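Session 4: What a household survey can and can't tell you

Read the Zorirville time-use report before you come, including the appendix. The appendix is where the trouble is. The summary says that people in Zorirville spend 28 minutes a day tidying up, and that number got repeated in the local paper, in a council paper and in at least one sales brochure. I would like you to distrust it by the end of the hour.

Start with who answered. The survey team mailed 2,112 forms and got back fewer than half. The report calls this "a strong response." Strong compared to what? People who fill in a long form about their day are people with time to fill in a long form. If you are asking about free time, that is a serious problem, and weighting by age and income doesn't fix it. Weighting only helps if the busy people who did answer are like the busy people who threw the form away, and the report gives no evidence for that.

Then look at how the question was put. "On a normal day, how long do you spend tidying?" Most of us have no idea. We guess, and we guess in round figures. Turn to Table 3 and see how many answers are 15, 30 or 60. The average of a lot of bad guesses can still carry a decimal point - it looks like a measurement and it isn't one.

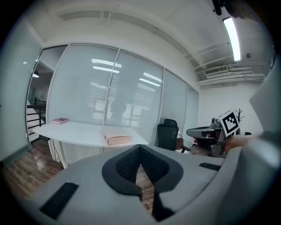
Dwight Fortin wrote after last year's session that I was being unfair to recall questions, and that a bad guess made the same way every year can still show a trend. He has a point, as far as it goes. If everybody overstates by the same amount each time, the change from one year to the next survives. But you have to believe the error holds steady, and the Rureck study gives us reason to doubt it. There the wording changed from "tidying" to "tidying and cleaning" between rounds, and the report still drew one line through both.

The diary method is supposed to be better. People write down what they did in short blocks as the day goes on. In the Pan pilot, 50 households kept diaries, and the write-up treats them as the truth against which the forms should be checked. I am less sure. A good share of the diaries were filled in at one sitting, late in the evening, in the same pen and the same rushed handwriting. That is a recall question with extra boxes.

There is also the matter of doing two things at once. Cooking while minding a child gets logged as cooking. Folding laundry in front of the TV gets logged as TV, or laundry, depending on the person and maybe on the mood. The coding guide says to take the "main" activity and never says how.

For next time: pick one figure from the report and trace it back to the exact question that produced it. One page is enough. Write down what you would need to know before you repeated the figure to anyone, and say whether the report tells you. If you can't trace it, hand in the page anyway and show where the trail stopped.

Pornura Evening School - Course handouts may be copied for class use - Contact the office - Back to top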